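Chapter 4
Packing a Bag

In the last chapter your team taught the arm to pick up one thing from a known spot and set it down in another. If your group was anything like the ones I have worked with, there was some cheering the first time it went right, and then a long, quiet stretch when it went wrong for no reason anyone could name. That is a perfectly good place to be. Bring your notes from that week, because we are going to lean on them.

This chapter takes up the project that fills most of the second half of the course. Your team will program the arm to put soft packages into a cloth bag, one after another, until the pile is gone. It sounds like a small step up from moving a block, and I remember thinking so myself when the robotics club at Medrano first tried it. We gave ourselves an afternoon. By December we were still at it, and the students had filled more than 50 pages of the club notebook.

The trouble is that a block stays a block. A soft package bends when you squeeze it, slides over its neighbors, and shows you a different side each time it lands. The bag is worse! A canvas tote has no shape of its own, and its handle will lie down wherever it pleases, very often right across the thing you meant to pick up. Nicanor Zepeda, who was team captain at Zoldale High School the year they won the Cemlow Cup, told me his group spent their first 3 meetings on the handle alone. They were a little embarrassed about it at the time. I think they were wise, and you will see why when we get to Section 4.2.

You will work in the same teams of 4 as before. If your school uses the Gesix classroom arm, the wrist camera is already set up from Chapter 3 and you can leave it as it is. If you built your own arm, check that the camera can see both fingertips when they are wide open, and do this before you write a line of code. My co-teacher, Gumaro Galindo, makes his students sign a sheet saying they have checked, and I used to tease him about it – I have since started a sheet of my own.

By the end of the chapter you should be able to:

choose a package to pick up first and say why you chose it

set the opening of the fingers for a soft object

write a rule for what the arm does when a grasp fails

keep a trial log that another team could read without your help

Before You Begin

Each team needs a cloth bag with handles and a supply of soft, wrapped items that are all close to the same size. Tissue packs work very well, and so do bags of dried beans. Lay everything on the floor or on a low table within reach of the arm. Please don't arrange it nicely. Tip it out and leave it where it falls, then spend 10 minutes with your team just looking at the view from the wrist camera and talking over where you would reach first. Have one person write down every suggestion, even the ones that get laughed at, and keep the page. We will come back to it at the end of Section 4.1, when you make your first plan.
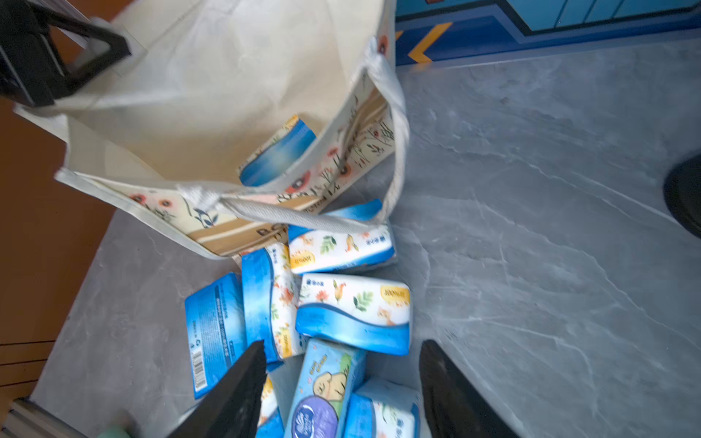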